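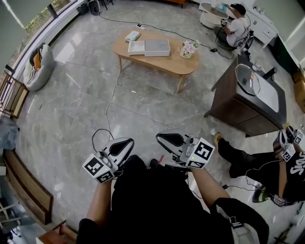 Session 6: Rules for hand-held gripper work in shared rooms

Course notes, Drerner module, Belville site. Revised May 28, 2024.

## 6.1 Scope

These notes cover demonstrations recorded with hand-held grippers where two or more operators work in one room. Fixed arms are dealt with in Session 7. The rules follow the Prirnby house procedure, with local changes marked (B).

An operator's gripper is treated as a tool under the site safety rules from the moment it is powered. A lit indicator shows that power is present. It doesn't show that tracking is good or that recording has begun, and it must not be used as a check for either.

## 6.2 Markers

Each cube carries square fiducial markers. Pose is estimated from whichever faces the tracking camera can resolve, so the condition of every face matters, including those on the underside.

- Hold the gripper by the body, never by the cube.
- Clean faces with a dry cloth. Solvent lifts the print.
- A face with a lifted corner is a fault. Do not press it back and carry on; log it and change the cube.
- Marker IDs must be unique within the room, not only within the pair. (B)

The last rule is the one most often broken. Two pairs set up separately can each pass their own check and still share an ID. Run the room check with all grippers powered.

Sleeves are a common cause of lost poses. Plain dark sleeves are preferred, pushed back far enough to leave the cube clear at full reach. Large print on clothing is allowed provided it has no square black-and-white pattern.

## 6.3 Cables

Floor cables are the main trip hazard in furnished rooms. The photograph at the head of these notes has leads from more than one gripper lying on the same floor, along with a power strip behind the coffee table and a lead running diagonally from it.

1. Run power along the wall where the furniture allows.
2. Where a lead must cross open floor, tape it flat at both ends and in the middle.
3. Leave one loose loop at the gripper end. A taut lead pulls the wrist and shows up in the data as drift.
4. Keep adapters out of walking routes.
5. Nobody stands up until the operators on either side have been told.

## 6.4 Spacing and posture

Operators seated on the floor need an arm's length clear on each side, measured with the grippers held out. Shoes, bags and straps count as obstacles. Change posture at least every 19 minutes – kneeling operators sooner if they ask.

Small objects on the floor are either part of the task or are removed before the take.

## 6.5 Logging

Um file names run to 1,000 takes per room, after which the room code changes. In the May audit, 902 takes were accepted and 61 returned, mostly for missing room checks. A returned take is repeated in full – partial repairs are not accepted.

Reading for Session 7: Prirnby procedure, parts 3 and 4.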